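4 Priming and base coating

This section covers the preparation of Onsri resin and plastic figures for painting with the Miltov airbrush set. Read section 3 (Assembly and gap filling) first. Figures that are to be painted in sub-assemblies should be left apart at this stage.

4.1 Before you start

You will need:
Miltov airbrush with the larger needle fitted
Miltov primer, grey or black
Painting handle or cork with pin
Sanding stick, 400 grit
Soft brush and washing-up liquid
Mask and gloves

Work in a ventilated room. The temperature should be between 18 and 20 degrees. Primer sprayed in a cold room dries with a grainy surface, and the grain will show through every later coat.

CAUTION: Resin dust is harmful if breathed in. Sand resin parts wet and wear a mask. Wipe the work surface with a damp cloth afterwards. Do not sweep it dry.

4.2 Cleaning the figure

1. Remove mould lines with the back of a knife blade. Draw the blade along the line and do not cut into the part.
2. Smooth the area with the sanding stick. Use light pressure on cloaks and other curved surfaces.
3. Wash the parts in lukewarm water with one drop of washing-up liquid. Scrub gently with the soft brush.
4. Rinse, and leave to dry overnight.

Note: Hot water softens thin resin parts such as spears and sword blades. If a spear is bent, see 3.6 before going any further.

Note: Plastic figures from the Ronow range do not need washing unless they have been handled a great deal.

4.3 Fixing the figure to the handle

1. Drill a hole in one foot, 2 mm deep. Use the foot that carries the most weight in the pose.
2. Push the pin into the hole. Do not glue it.
3. Push the other end of the pin into the handle until the figure no longer turns.

Figures already glued to their bases can be fixed to the handle with putty. Cavalry and larger models should be fixed at two points.

4.4 Priming

1. Shake the primer bottle well. The agitator must be heard moving freely.
2. Fill the cup to no more than half.
3. Set the compressor to the priming pressure given on the card supplied with your needle.
4. Start the spray to one side of the figure, pass across it and stop on the other side.
5. Turn the handle a quarter turn and repeat until all sides have been sprayed.
6. Tilt the handle and spray from below, paying attention to the undersides of arms and the inside of cloaks.
7. Wait 20 minutes. Inspect the figure under a lamp and apply a second thin coat where bare material shows.

CAUTION: Do not try to cover the figure in one coat. Heavy primer fills the detail on faces and chainmail and can only be put right by stripping the figure (see 9.2).

4.5 Base coating a unit

Where several figures are to match, mix enough paint for the whole unit before starting. Keep the remainder in a closed pot for touching up. Write the mix on the lid.

Large areas should be sprayed before the figure is taken off the handle. Belts, straps and weapons are painted by brush in section 5. Set finished figures down on a level surface, clear of the spraying area.

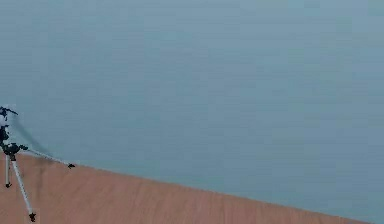 Fig. 4-3. Tan wooden table top and plain blue-grey wall.

Leave base-coated figures overnight before handling. The paint is touch dry well before this, but it will rub off raised edges.

4.6 Faults

Primer feels rough: the airbrush was held too far away, or the room was too cold. Rub down lightly and apply again.

Primer runs or pools: too close, or too much paint. Draw off the excess with a clean, dry brush while it is still wet.

Primer flakes from resin: mould release has been left on the part. Strip, wash as in 4.2 and start again.

Airbrush spits: dried paint on the needle tip. Release the pressure, remove the needle guard and clean the tip with a damp cotton bud. Refit the guard before spraying.

Section revised 10 November 2019, A. Moulin. Step 4.4.6 added. Replaces the sheet packed with the Tukstead starter set.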